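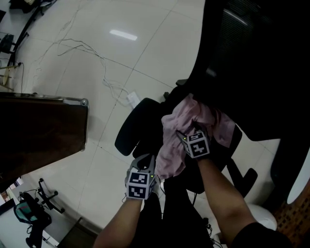 Faustine Besson wrote to us in April that a shirt left on the back of a chair is a shirt lost, and that she would like to see this sentence on our page. So we put it first.

About us > Who we are

29/06/2025
By the Jollier team

Jollier is a small company for tidying at home and in the office. We began with one client, an accounting office with 52 desks, where the people had the habit to leave their clothes on the chairs. Scarves, cardigans, a raincoat from the winter before. The manager asked us if we could come on Friday evening and put everything in order before the cleaners. We came, and we continued to come.

Today we visit 414 homes and offices in the year. The work is simple to explain. We pick up the cloth that lies on the chair, we shake it, we look if it has a label or a name, and we fold it or hang it. A soft fabric with many wrinkles should be laid flat and smoothed with the hand before the first fold. If you fold it directly from the chair, the wrinkles stay inside and you will find them again the next morning.

We also take care of the chairs. On an office chair with casters, a long cloth can go down to the floor and be caught under a wheel, and then it tears. We check the seat, the armrests and the space under the base. Cables on the floor we do not unplug. We leave them where they are and tell the client, who decides.

For the folded things we use the Billell box, which we chose after trying the Zerix box for one season. The Zerix was strong but too deep, and people put things in it and did not take them out again. The Billell holds one pile only. In each office we leave 2 boxes near the door, one for things with a name and one for things without.

Our short course for new colleagues is called Lu. It takes one day and is mostly folding. We give each person 200 pieces of all sizes, from napkins to bed sheets, and we stay beside them until the corners meet. Some learn it before lunch. Others need to come again, and this is also fine for us.

We do not throw away anything without a written yes. We do not open drawers or bags. If you wish us to visit, please write to the office with the number of rooms and the days when we can come. We answer in English or in French.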